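Re: [padance-list] hall power, the May weekend, and the floor

sorry for slow reply all, been on trains. answering in bits, quoted what I needed from Fotis and cut the rest

On 4 January 2023 Fotis Lazaridis wrote:

> Hi everyone,
>
> Three things before we sign for the hall again.
>
> First, the floor. Bakico came out and looked at the sprung section
> by the stage and they want to lift 60 boards, sand the lot and
> reseal. Their quote does not include moving the piano. I think we
> should say yes but I would like to hear from people who dance on
> that side, as I mostly call and don't feel it.
>
> Second, the May weekend. Last time we sold 294 tickets across the
> whole thing and the Saturday-night crush was unpleasant for
> beginners. Do we cap it? Do we split the evening in two? I have
> no strong view, only that I don't want to stand at the door again
> telling people who drove four hours that there is no room.
>
> Third, sound and electrics. The Pledeck mixer is fine. The
> speakers are fine. What is not fine is everything between them
> and the wall. Could someone who knows what they are doing write
> down what goes where, so that setup doesn't depend on one person
> being free?
>
> Fotis

OK. floor first.

Yes to Bakico. I dance that side nearly every week and there's a dead patch about two steps out from the stage corner, you land and nothing comes back. My knees know exactly where it is. Newer people don't notice, they just say they're tired early. But ask them what the seal is before we sign!! The last one was much too slick, we had leather soles going everywhere for two months and then somebody put wax down on top of it and it was sticky in lines. Matte, hard, no wax. Get it in writing. And how long before we can dance on it — a week of cure is OK, three weeks is half a term of beginners gone.

Piano: it has to come off that side anyway. Four people and the flat dolly, not the one with the bad wheel. I can do an evening if I get notice. Don't let anyone drag it, the front left castor digs in and that's how we got the long scratch by the radiator.

May weekend. I'd cap it. Not hugely, but cap it. The trouble last time was the first hour of the big dance, when the experienced lot were all in the top set and the new couples got shoved in a line along the coats. Splitting the evening sounds nice but the band won't play to half a room twice for the same money, I asked Yao (the band, not the restaurant, had this mixup last year) and they were polite about it. Which I took as no.

What I'd do instead:

- start with easy dances, all of them, first 45 min, no exceptions for the hotshots
- walk everything through twice in that stretch
- chairs on ONE side only so the sets can run the full length
- tickets in advance, small number kept back for the door and say so on the flyer

That last one would have saved Fotis most of his grief. If people know there are only 10 on the door they ring first. Last year the flyer said "tickets available on the night" with no limit so of course they drove.

Also the food break. It was too long and too early, everyone went cold and half the beginners left. I'd push it back and make it tea and cake only, do the proper meal before. The kitchen is happier with that too, they told me so at lenght.

Workshops in the daytime were good I thought, no complaints except the waltz one overran and ate the calling session. Could the callers go first next time? People who want to learn to call are always the ones who end up with 20 minutes in the corridor. We are going to need new callers, Fotis can't do every week till he drops (sorry Fotis).

Electrics. I'll write it down, since I've done most of the setups lately. Short version for now and a proper sheet to go in the lid of the mixer case.

Stage left wall socket is the good one. Stage right shares with the kitchen, so the urn goes on and the sound has a wobble. Never the stage right one when there's tea. Mixer and both speakers off stage left, one extension, run along the back wall and taped, NOT across the front where people step off. Anything that isn't sound — fairy lights, someone's phone, the fan — goes on something else altogether. 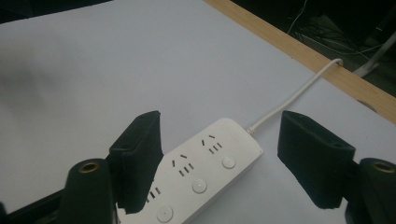 Turn-on order is mixer, then speakers, and the other way round when you finish. Faders down both times. If you get a thump you did it backwards, no harm done but the front row won't love you.

Radio mic: fresh batteries every dance. I mean it. The half-used ones go in the tub marked OLD and they are not for the mic however good they look. It died in the middle of a grand chain in the fall and the whole floor just sort of dissolved.

Cables: over-under coil, please, not around the elbow. I'll show anyone who wants. Two of the long ones have gone stiff from being wound wrong and I'd like to replace them before the weekend, will send a price when I have it. Mark them with colored tape this time, the band packed one of ours by mistake last year and we only got it back in the summer.

Three people who can do setup would be enough I think. At the moment it's me and half of whoever is standing nearest. If you want to learn come early to any regular night and I'll go through it, takes half an hour tops. No need to be technical.

One thing not on Fotis's list. The beginners' night. Numbers are up, good, but we keep putting the same dances on and the ones who've stayed since last fall are bored. Could we do a second half that's a notch harder? Just the last three dances. The real newbies can sit out or get pulled in by a kind partner, thats how most of us learned. I'd start with something with a simple chain in it and see who survives.

And could whoever borrowed the blue folder of dance cards bring it back, no questions. It has my only copy of the one in 3/2 with the odd turn in the middle.

Off again tomorrow, will read mail in the evenings. If the answer on the floor is yes I can ring Bakico about the seal, just say.

M.

Padance mailing list | Contact the list owner | © Padance | Back to top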